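Coloured wooden blocks – keep, sell or sort out properly?
Forum index > Toys and play > Building and blocks

hutmont_mum wrote:
Hello all, first post after lurking for ages. We've inherited a big crate of coloured wooden blocks from my sister-in-law and I can't decide what to do with them. They're oblongs mostly, in different lengths, painted all sorts of colours. My two are three and five. The five year old keeps getting cross that "they don't match" and the little one just wants to lay them end to end across the kitchen worktop while I'm trying to make tea.

So do I keep them as they are, buy a proper set with everything the same size, or try and sort them by length? The sister-in-law won't be offended if they go, she was glad of the cupboard space!

pegandplank wrote:
Keep them! Odd lengths are the best bit. We had a posh set where every piece was the same and it was walls, walls and more walls until they went in the loft. With long ones and short ones you get corners and bridges and funny hooks, and they have to work out which bit will reach.

Gaurav Saxena wrote:
I'd go against that, a bit. I help at a playgroup and the under fours do get on better with pieces the same size. They can stack two and the third one does what they expect. With a mixed lot they put a short one where a long one was wanted, the top goes over and there are tears. If yours is already getting cross I'd sort out the ones that match and give her those first, then bring the rest out later on.

pegandplank wrote:
But she's five, Gaurav, not two. Mine were furious for a fortnight and then they got it.

Gaurav Saxena wrote:
Fair enough, I read it the wrong way round. It's the three year old who's happy. I'd still do it for a five year old who likes things just so, mind. Some do. My nephew would line up his peas.

tottering wrote:
What are you building on? Makes more difference than the blocks, I reckon. We had ours on the rug for months and everything leaned. Moved to the kitchen side and suddenly he's doing towers up to his chin. Noisy when it falls though – I put a tea towel down at the edge.

hutmont_mum wrote:
Ooh, we've done both. The rug is hopeless, you're right. The worktop is lovely and flat but then they're both on stools and I'm stepping round them with a pan of pasta. I might clear the low table in the back room, it's only got post and a dead plant on it.

bluebucket29 wrote:
Low table, definitely. And don't sort by length, sort by colour! We do it at tidy up time, all the yellows in one tub, pinks in another, and it's the only tidying my son will do without being asked twice. You can always tell them "build me something with two yellows and a purple" if they get stuck.

pegandplank wrote:
Sorting by colour is fine for putting away but it's no help when you want a long one. I bet you tip the tub out every time.

bluebucket29 wrote:
We do tip the tub out every time, yes. But it's only one tub!

oldsawhorse wrote:
Another vote for keeping. Check them over before the little one has them though. Run your thumb down every edge, and if there's a splinter take it off with fine sandpaper, going along the grain. Scuffs and little dark marks don't matter at all, wood's meant to look used. If the paint is coming off in flakes I wouldn't give them to a child who still chews, as you can't tell what old paint is. For cleaning, a cloth wrung out nearly dry and then stand them on end on a towel. Don't soak them whatever you do. I did that with a set from the Nerkbridge jumble sale and they swelled up like bread.

tottering wrote:
Swelled up like bread, ha! I've put ours through the sink loads of times and they're fine. Quick in and out.

oldsawhorse wrote:
You've been lucky then.

Gaurav Saxena wrote:
Agree with the sawhorse on that one. Damp cloth only.

hutmont_mum wrote:
Right, I've been through the crate with the sandpaper and nothing's flaking, so they're staying. I've not sorted them by anything. The back room table still has post on it, so it's the grey marbled top for now. I had a go with some of the bright ones myself, two yellows making a sort of hook, a purple tucked in at the end of the top one, and a pink and a turquoise in a row at the bottom. I was ever so pleased with it, I don't mind saying.
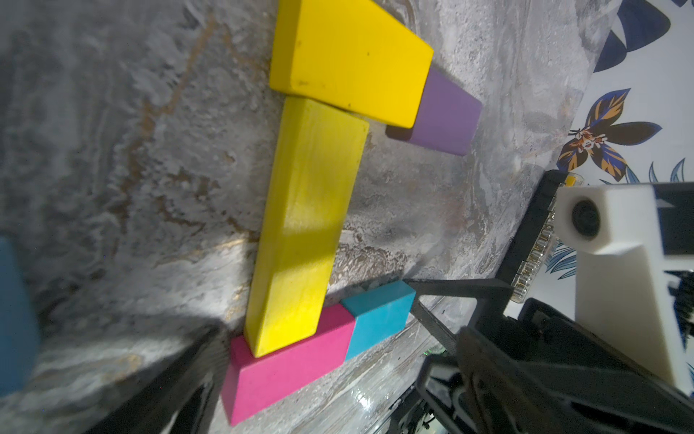
Re: Coloured wooden blocks – what to keep them in?

bluebucket29 wrote:
Love that! The yellow and turquoise go so well together. Now, storage. Tubs with lids or you'll be finding them under the sofa until April.

hutmont_mum wrote:
The crate's too deep, that's my trouble. Everything they want is at the bottom. Would a drawstring bag do?

pegandplank wrote:
Bags are awful for these. Heavy, and the corners go through the cloth. A shallow wooden tray on a low shelf, one layer if you can manage it, so they can see the lot.

tottering wrote:
One layer, with a whole crateful? How big is your shelf?! We've got ours in a washing up bowl. It's not pretty but he can carry it himself.

oldsawhorse wrote:
An old drawer is good. I put felt pads under mine and it slides about the floor nicely. Make sure it's dry wherever you keep it.

hutmont_mum wrote:
There's a drawer in the shed from a chest we broke up! I'll bring it in tonight and see if it wants a scrub. Does anyone know if the felt pads stick to bare wood or do I need to varnish it first?

oldsawhorse wrote:
Straight on to bare wood, just wipe the dust off.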